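Brerisora House Redecoration Group
Minutes of the August meeting

Present: Jamila Ekanayake (chair), Jahangir Miah, Jenő Barta, Ya-wen Hsiao (minutes)
Apologies: Shanthi Siriwardena

1. Previous minutes
Agreed, with one correction: the stairwell wall area is 152 square metres.

2. Stairwell ceiling
JM reported hairline cracks along the plasterboard joints on the top landing. Joints to be raked out, taped and filled before the mist coat. JB asked whether lining paper would do instead. JM advised against it — the joints would still move and the paper would split.

3. Paint order
Bota quoted for 41 tins of vinyl matt and Jayasinghe for the same quantity. Bota accepted on delivery time. Eggshell for doors and frames to be ordered separately once the colour is settled.
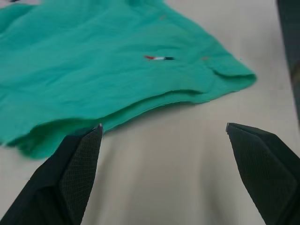
Crumpled teal garment on a pale tabletop.

4. Woodwork
Old gloss on the landing doors is to be tested for lead before any sanding. If positive, wet abrasion only. JE to obtain test kits. Knots in the new skirting need two coats of sealer.

5. Access
Astano can supply a tower for 6 days. JB noted that the lower flight is too narrow for the standard base and will ask for the stairwell version. Residents to use the rear stairs from 8 am while the tower is up.

6. Actions
JM: fill and tape ceiling joints.
JE: lead test kits; confirm order with Bota.
JB: tower base width.
SS: eggshell colour — carried over.

Meeting closed at 7.40 pm.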